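3.2 Why condiments, and how I set up the diary

I get asked a lot why I picked condiments for a paper on household memory. Fair question! When I started, I wanted something people buy often enough to have habits about, but not so often that they remember every single purchase. Milk was too frequent. Light bulbs were too rare. Ketchup, mustard, soy sauce and their neighbors sit nicely in between, and almost everyone I talked to had opinions on them.
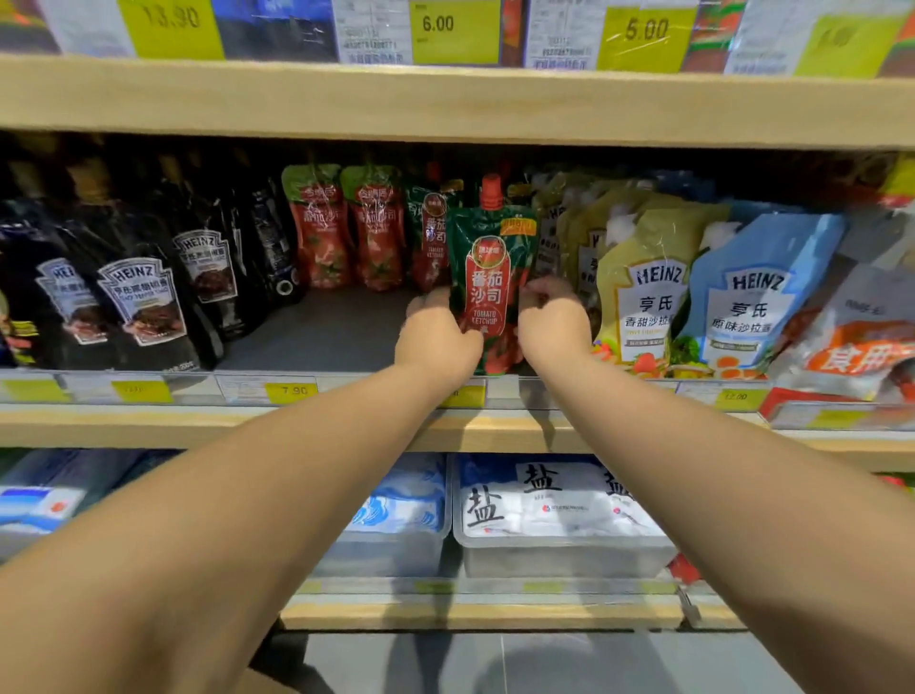
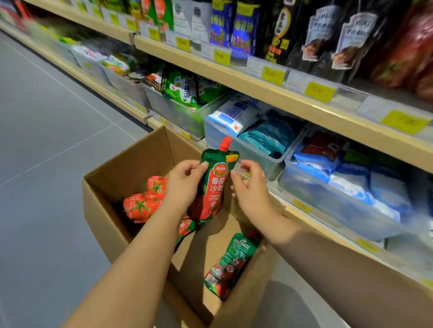

Figure 3. A spouted pouch of tomato ketchup, one of the package types in the condiment category, at the shelf and over an open cardboard box.

The diary itself went to 180 households, and each one kept it for 6 weeks. I'd used a paper version in my pilot and hated it (so did the households, judging by the gravy on the pages), so this time we went with an online form that Ruben Vandenberghe built on top of Flistar. Every evening at eight it asked three things: what did you open, what did you finish, and what do you think is left in the house? That last one is the question I really care about. The first two mostly keep people in the rhythm of answering.

I should say something about what "left in the house" means, as we argued over it for most of December. Evelien Hendriks wanted it to cover only unopened packages, which would have made my coding a lot easier. Hanneke Groen pointed out that people don't think that way. If you ask somebody whether they have mustard, they picture the jar in the fridge door, and whether it's been opened hardly enters into it. I went with Hanneke's version and added a follow-up on how full the package was, in quarters. The quarters are crude, I know. In the pilot I tried a slider and people just left it in the middle.

At the end of the diary period, each household did a cupboard check. They pulled everything out, listed it, and sent the list back without looking at their earlier answers — or at least that's what I asked them to do. I can't prove they didn't peek. A few lists matched the last diary entry word for word, spelling mistakes included, and I flagged those and ran the main models both with and without them. The estimates moved a little but the signs stayed put (see the appendix, where I also report the version without the pilot families).

The product list had 255 entries after cleaning. Cleaning took forever. People write "the red one" or "mom's sauce" or just "sauce," and Fenna Koster and I went through those separately and then compared notes. Where we couldn't agree, the entry went into an "other" group and stayed out of the product-level analysis. I was stricter about this than Fenna was, and looking back she may have been right — we probably lost some perfectly good chili oils that way.

One more wrinkle is shared kitchens. The Dromerska building has student floors where several people keep food in the same cupboard, and I went back and forth on whether that counts as one household or many. For the diary I treated each cupboard as a household and had one person answer for it. That gives us a nice contrast with family homes, where the person who answers is usually also the person who shops. In the shared kitchens the answerer often had no idea who'd bought what, and you'll see in Section 4 that their guesses about what was left were off in a very particular direction: they kept counting on things that had been finished by somebody else.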